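Small thread for people who run a data logger in a track car and want to see real fuel level in it. I did this job in October on my hatchback and I made several mistakes, so I write them down in order.

My setup: Tenex logger, the older one with the analog inputs on the green connector. Standard float sender in the tank. The dash gauge was removed by the previous owner, together with the wires I would have liked to keep.

First thing to understand. The float sender is only a variable resistor. The logger can't read resistance, it reads voltage. So you need a second resistor, fixed, between the reference voltage and the input. With the sender this makes a divider.

I used 200 ohm. Kevin Palomino at Ñahui (they built my loom) told me to choose something near the middle of the sender's range, and this is good advice. If the fixed resistor is too big, all your fuel is squeezed into a small part of the scale.

Check the power rating of the resistor also. Mine was the smallest type from the drawer and it became too warm to hold. I changed it for a bigger one before I closed the box.

Mistake number one: the ground. I took the ground for the sender from the body, next to the tank. When the fuel pump started, the level in the logger went down by a quarter. The pump was sharing this ground.

Sensor ground must go back to the logger on its own wire. It is written in the manual, in the section I skipped.

Now calibration. You can't do it with just an empty point and a full point. The tank is not a box. Mine has a step for the exhaust and a narrow bottom, so the same amount of fuel moves the float very differently at different heights. 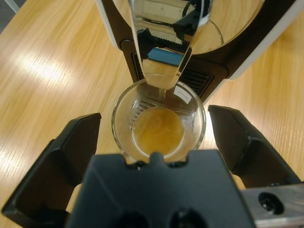
Calibration has to begin from a tank that is really empty, and then you add fuel in equal portions and write the voltage after each one. I used a jug of two liters. Pour slowly. A thin stream, like the amber one going from the spout into this glass, is easy to stop exactly when you want, and a fat one from a jerry can is not. Also look how little covers the bottom of the glass, a shallow pool only. In a tank, a pool like this is fuel which the float doesn't see, because the arm is already resting on its stop.

So the first portions gave me no change in voltage. I thought the sender was broken and I removed it again. It was fine. I put it back with a new gasket and lost the evening.

My empty value was 108 millivolts and my full value was 2,793 millivolts. Please don't copy these, they belong to my sender and my resistor. I only give them so you see that the range is nice and wide.

If your voltage goes down when the fuel goes up, this is also OK. Some senders work in the opposite direction. The table in the logger doesn't care, you just enter the points as you measured them.

About the table: the Tenex software wants the raw values sorted from low to high. If one pair is in the wrong order it saves without complaint and then shows nonsense between these two points. I had one pair swapped. The graph looked like a tooth.

After each portion, wait. The fuel needs time to become flat, and in a tank with baffles it needs time to pass through the small holes. I was waiting until the number stopped moving, then I shook the car a little by the door frame, then waited again, then wrote it down.

The car must stand level, on its wheels, at the height you drive with. Not on the jack. I did the first half with the rear on stands since I had been under there for the wiring, and all this half had to be repeated.

Safety, and please take it seriously. Outdoors or with the big door open, no heater, extinguisher near your hand, battery disconnected when you open the sender cover. The logger can run from a separate small supply placed far away from the tank opening.

Next part is slosh. On the road you don't notice it. On track the raw signal is a disaster. At Meltiswood there is a long right corner after the bridge, and in this corner my log shows a full tank, then in the next left it shows an empty one.

The solution in most loggers is a filter on the channel. I tried short filter times first, because I like fast data. For fuel it makes no sense. The level in the tank changes over many laps, you can make the filter very slow and you lose nothing.

Ariel Padilla showed me a better idea. She doesn't look at the filtered value everywhere. She makes a math channel which takes the level only on the straight, when lateral g is small and the throttle is steady, and holds this value until the next straight.

I copied this, and the trace became a staircase going down, one step for each lap. Very pleasant to look at. It also gave me fuel per lap without any extra sensor.

One warning with this method: on the straight you accelerate, so the fuel is pushed to the back of the tank. The value is repeatable, but it isn't the same as in the garage. Compare lap with lap, don't compare lap with pump receipt.

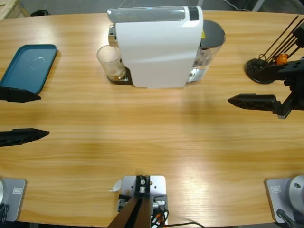

Set the low fuel alarm from what you see on track, and leave a margin. The calibration table tells you what is in the tank, but the pickup must also be able to reach it in a corner. With the coffee machine on the table it is simple, the water tank behind it is transparent and you look through the wall. A car tank gives you no window. What you can do is run the level down on purpose on a quiet session, close to the pit entry, and note in the log the fuel level where the pressure first drops.

For this you need a fuel pressure sensor in the same log. Mine is from Esen, second hand from Hernán Ccori. Put both channels on one graph with lateral g and you see the pressure dip exactly in the long corner.

When you see the first dip, come in. Don't do one more lap to confirm it. An engine that runs lean at high revs is more expensive than the knowledge.

My alarm is now set a good distance above this point and it only triggers from the held value, not from the raw one. Before, it was blinking in every corner and I learned to ignore it, and then an alarm has no use.

Question from Prapai Srithong: does ethanol fuel change the calibration? For a float sender very little, the float sits a tiny bit differently. For a capacitive sender yes, a lot, you have to calibrate again with the fuel you really use.

Question from Juraj Ďurica: can you keep the dash gauge and the logger on the same sender? Possible, but then the gauge itself is part of your divider and it moves when the charging voltage moves. I would give the sender to the logger and send the value back to a display.

Last thing. Save the table in a file outside of the logger, with the name of the car and the value of the resistor in it. A firmware update on mine erased the channel settings and I typed everything again from a piece of paper with fuel on it.

Next I will try the same with the oil level, where the foam makes me a bit afraid. If somebody has already done it with the Tenex, please write to me which input filter you used.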